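Keep the Front Desk Open in Sisham

I have been meaning to write about the police station in Sisham since April, when the city posted a sheet of paper on the inside of the glass door saying that the front desk would be "transitioning," and I kept putting it off in the hope that somebody downtown would think better of the idea. They haven't. The council takes it up next month as part of the public safety budget, on page 53 of a packet that I would guess very few people outside City Hall have opened, and so I had better get on with it.

The proposal, for those of you who have been spared the packet, is this. The Sisham substation would stay where it is, with the patrol cars out back and the officers coming and going at the change of shift. The desk inside the front door, which for as long as I have lived in Fandport has had a person sitting behind it, would be closed. If you wanted to report a stolen bicycle, or ask for a copy of an accident report, or find out where your nephew had been taken, you would use a website run by a company called Flondevari, or you would call a number, or you would ride the bus to headquarters.

The city says this will save $166,000 a year. I don't doubt it. I have no quarrel with the people who add these things up, and I have sat through enough budget hearings to know that $166,000 is a real sum that would otherwise have to come from some other place, the library hours perhaps, or the crossing guards. I would only like us to be clear about what we are selling for the money.

Let me tell you about my own visits to that desk, because I think they are pretty ordinary. The first was a lost wallet, years ago. The second was when a car had been left across from my house with its windows down for most of a week, and I felt foolish calling anybody about it, so I walked over with the plate number on the back of an envelope. The third was on behalf of an elderly neighbor who had been getting phone calls from a man claiming to be from the courthouse, telling her she owed a fine. She had already been to the bank once. She didn't want to call the police, because calling the police meant to her what it means to a great many people, a car pulling up outside with its lights on and the whole block at the window. But she was willing to walk eight minutes with me to a building and sit in a chair.

The clerk that afternoon was a woman with reading glasses on a cord, and she didn't type a word for the first quarter of an hour. She just listened. She asked what the man's voice was like, and whether he had given a name, and what the neighbor had had for lunch, I think to calm her down. Then she wrote it all up, and gave us a number on a card, and told her in the kindest possible way to hang up on him next time. I have since looked through the Flondevari form. It has a drop-down menu for the type of incident, and a box for the dollar amount of the loss, and the dollar amount of the loss is required. My neighbor's loss at that point was nothing at all. She had come in time.

I know that one story isn't a policy. So let us take the city's own number, which is in the same packet, in a table near the back. Last year 1,432 people came to the Sisham desk. The staff report calls this "low utilization," and I have been turning that phrase over ever since. A big number would surely have been called a burden on staff, so I am not sure what number would have saved the place. To me it looks like a healthy amount of traffic for one counter in one neighborhood, especially a counter that shuts at five, when half of Sisham is still on its way home from work.

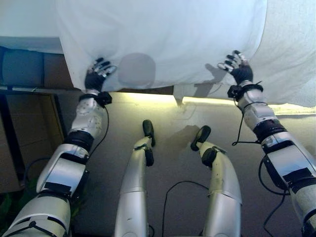 One reader wrote to me after I mentioned the subject in passing last month, to say that I was being sentimental, that the desk had been no help at all on the two occasions it was needed, and that a form you can fill out at midnight in your kitchen beats a clerk who goes home at five. The letter went on to say that younger people would much sooner type than talk, and that a website doesn't look you up and down when you come through the door.

I thought that was a fair letter and I have tried to answer it fairly. It is true that not every clerk was the one with the reading glasses. I have heard about long waits and short tempers, and about a person who was told to come back with a different piece of paper and then, having come back, was told it was the first piece of paper they had wanted all along. And the last point in the letter gave me real pause. There are people in this city for whom walking into a police station is a hard thing to do, with good reason, and if a form makes it easier for them to say what happened then I am all for the form. Keep the form! Make it better, put it in more languages, take out the box about the dollar amount. I have never asked for it to be taken down.

What I can't see is why having the one should mean losing the other. A bank machine is a fine thing at midnight, and most of us would still be uneasy if the bank had no door.

There is a larger matter underneath this, and I hope you will bear with me while I wander toward it. We talk a great deal in Fandport about trust between the police and the public. There have been task forces about it, and a very long survey, and a listening tour that came to the Carrier Street school gym one evening with cookies and a microphone on a stand. I went. I thought it was well meant and I thought the cookies were good. But I came away feeling that trust isn't usually made in a gym with a microphone. People decide whether they trust an office by what happens when they bring it something small. If the small thing is taken seriously, they may come back with a big thing. If the small thing goes into a box on a screen and returns an automatic message thanking them for their submission, they draw their own conclusions, and they tell their sister-in-law.

Detectives know this better than I do. So much of what gets solved is solved when somebody who was not asked anything decides to mention it. They come in over a parking ticket, and on the way out, with a hand already on the door, they say there's one other thing, it's probably nothing. I don't know how you put that in a drop-down menu. I don't know that the good folks at Flondevari have ever been asked to try.

Then there is the question of records, which is dull, so I will be quick. At present, if you want a copy of a report about yourself, you can go to the desk with your license and a few dollars and walk out with it. Under the new arrangement you request it online and it arrives by email, or you go downtown. Downtown, from Sisham, is two buses. For a person who drives, that is a nuisance. For a person who has been in a wreck and no longer has a car, and who needs the report so the insurance company will do something about the car, it is a small cruelty, and one I am sure that no one intended.

I have been told that the city would put a telephone in the lobby, connected directly to headquarters. I went and looked at the one they put in across the river when they closed the desk there. It is a gray phone on a wall, with a laminated card beside it. I picked it up at a quarter past two in the afternoon and let it ring, and I gave up before anyone did, though I admit my patience isn't what it used to be. A man waiting behind me asked whether it was broken. I said I didn't think so, and let him have his turn.

So what would I have the council do? I would start by taking the item out of the budget vote and hearing it by itself, in the evening, in Sisham. I would ask to see what happened to the number of reports across the river after that desk closed, broken out by kind, because if thefts there really fell by as much as the totals suggest then we should all move across the river. My own suspicion is that people just stopped mentioning them. I would look at shorter hours at the desk, or later ones, noon to eight, say, so that people with jobs could use it. I would look at sharing the clerk with another city office, so that you could pay a water bill at the same window. Other towns have done odder things and lived.

And if after all that the money still isn't there, then I would want the council to say so plainly, with no "transitioning" and no "utilization," and to say what it would take to open the desk again in a better year. I could live with that, though I wouldn't like it.

The hearing is at seven in the evening, on the second floor, and you have to sign the sheet by the door beforehand if you want to speak. You get two minutes. I plan to use mine on the neighbor, who has given me her permission, and who says that if her knee is up to the stairs she will come along and use two of her own.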